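Pisero dish-rack set: data card

Last updated 24th April

What it is

Pisero is a collection of 583 short recordings of crockery being put into and taken out of a wooden dish rack on a white table. It was gathered at Stirkport in February. This card says what the set holds and where I'd be wary of it. The previous version called the set "a complete picture of everyday drying-up", and I've taken that line out. A rack on a bare table with no sink near it is a fairly thin slice of drying-up.

The rack

Most wooden racks are sold as if they hold any plate. They don't. The kind used for Pisero has two long rails joined by crosspieces, with short round pegs standing up from each rail, and how well it holds a plate depends on how the plate's rim meets those pegs. A shallow plate with a raised rim tends to lean. A deep bowl tends to sit on top of the pegs and slide off.

The label "placed" is given to any plate left standing in the rack, whether it's straight or tilted. I argued for two labels and lost. If you care about the difference, go through the end of each recording yourself, because the `angle` column was filled in by eye and I wouldn't trust it for anything finer than "upright" or "leaning".

The crockery

Plates and bowls, all empty and all clean before they were handled. There are no glasses, no cutlery and no pans. Nothing was washed for the recordings, so don't use the set to study wet dishes, however tempting the file names look. Anything called `drying_` was named before we settled what we were doing and has never been renamed.

Files

- `clips/` holds the recordings, numbered in the order they were made
- `labels.csv` has one row per recording: item, start, end, result, angle
- `left_out.txt` lists 30 recordings dropped for bad timing
- `nerninano/` is a small add-on, described below

The 30 dropped recordings are not part of the 583. Their numbers were not reused, so expect gaps.

The Nerninano add-on

Nerninano is a further 100 recordings made later with the same labels. It was meant to show that the labels hold up when different people write them. I'm not persuaded it does. The people who labelled it had read the first set's notes, and they copied its habits, including calling every shallow dish a plate. Keep the two sets apart when you report results.

Known problems

Start times in `labels.csv` can be up to 2 seconds early. Anything that relies on the first moment of contact will suffer for it.

"Result" only covers where the item was when the recording stopped. A plate that stood for a moment and might have toppled later still counts as placed.

The notes from Bühler, our first storage folder, mention a test with a loaded rack. I have looked for those files and can't find them. Please stop citing them.

Use

Free for study and teaching. If you publish, name the set and say which version you used. I'd also ask you to give results for plates and bowls separately, as the combined score hides how poorly the bowls do.

Contact: Pisero set, Stirkport | Copyright Pisero | Back to top

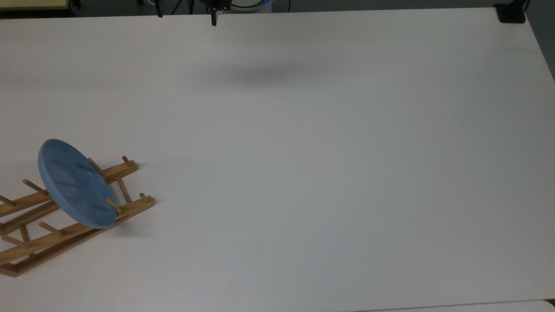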